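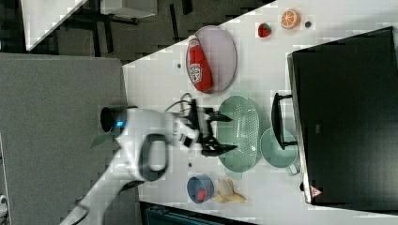

House rules for the table benches at Cluvurora run to two sides of paper, and most people read the first side. The questions that come in are nearly all answered on the second. We have collected them here in the hope of getting some work done. They apply to every session where an arm moves over a table with objects on it, and they apply equally to people who have been doing this for years, who account for most of the incident slips. A layout like the kitchen one, with a colander, a pan, a ketchup bottle on its side on a plate and a banana that has seen better days, counts as a full session. It does not become informal because the strawberry is a toy.

Do I need to fill in the sheet if I'm only running it for a minute?

Yes. The sheet takes less time than the conversation about the sheet. Write the bench, the arm, the object kit and your initials. If you stop and come back after lunch, that is a second line.

How fast may the arm go?

800 millimetres per second is the bench ceiling when the guard line is clear, and the controller is set to 799 so that no one can argue about whether "up to" includes the number. With a person inside the line, the limit is 60. If your task can't be done at 60 with someone standing there, have them stand somewhere else.

Where is the guard line?

It's the tape on the carpet. When the tape wears through in places, the line is still where the tape was. There is a fresh roll in the Tunon cupboard, and replacing a worn stretch is the job of whoever notices it, a policy that has done wonders for people's ability not to notice things.

Can I reach in to straighten an object?

Pause the arm first, and wait for the status to change on the screen. Pressing the button and reaching in as one graceful movement is not waiting. Then straighten the object, take your hand out, say "clear" aloud and resume. You will feel silly saying it to an empty room. Say it anyway.

What does the small light on the head mean?

It means what the card for that arm says it means. The cards hang by each bench. We have arms of more than one age and the colours were not chosen by the same people, so please don't carry over what you learned on another one. A light is never permission to reach in. The screen is.

Are the fingers dangerous? They look fairly slim.

Slim things pinch very well. The gripper force cap is set for the object kit, and the kit is mostly plastic. Don't raise the cap to deal with one awkward item. Change the grasp, or leave the item out and note it.

The cables loop out by the gripper. Is that allowed?

A loop is allowed and in fact wanted, as the wrist has to turn. What we check is whether it can catch. Before the first run, take the wrist slowly to both ends of its travel and watch the cables, then do the same with the arm low over the table. Anything with a handle or a rim deserves a second look. Pans are patient.

May I use a real appliance as part of the layout?

Yes, if it is unplugged, with the plug on the table where it can be seen from the door. Leave any warning labels on. Someone once peeled them off an old Lullow toaster oven to make it tidier, and we then had to withdraw the oven, which was much less tidy. Heavy items go down first and everything else is laid out to suit them.

May I use real food?

No. This was settled in December and will not be reopened. Those who were here in December will understand.

Do the objects have to be in the same places every time?

Only if your task card says so. If it says "varied", then vary them properly. Moving the cup by the width of a thumb does not count, and neither does turning the orange slice over and calling it a new layout. Keep everything inside the reach area, and keep small round things away from the table edge unless you enjoy crawling.

There are odd little bits on the table. Do they matter?

Pick them up before you start. If one belongs to the kit, it goes back in the kit. If you can't tell what it is, it goes in the jar, which is now quite full and of some interest.

Who is allowed to press the emergency stop?

Anyone. Visitors, cleaners, the person delivering the sandwiches. You will never be asked to justify it, though you will be asked to fill in a slip. Please don't use it as the ordinary way to end a run, because the Chuang benches take ages to come back up and the queue behind you has feelings.

What happens at the end of a session?

Park the arm, check that the gripper is empty, count the kit back into its box and sign the sheet. Look inside the cups. Things get left in cups. Then switch off at the wall, unless it's Wednesday, when updates run overnight and the benches stay on.

Can I have an exemption?

You can apply for one. The form is kept with the others, on the second side.

Related pages
Bench booking and the waiting list
How to fill in an incident slip
Object kits: what's in each box
Chuang benches: restarting after a stop
Cable checks for wrists and grippers
Lone working after 6 pm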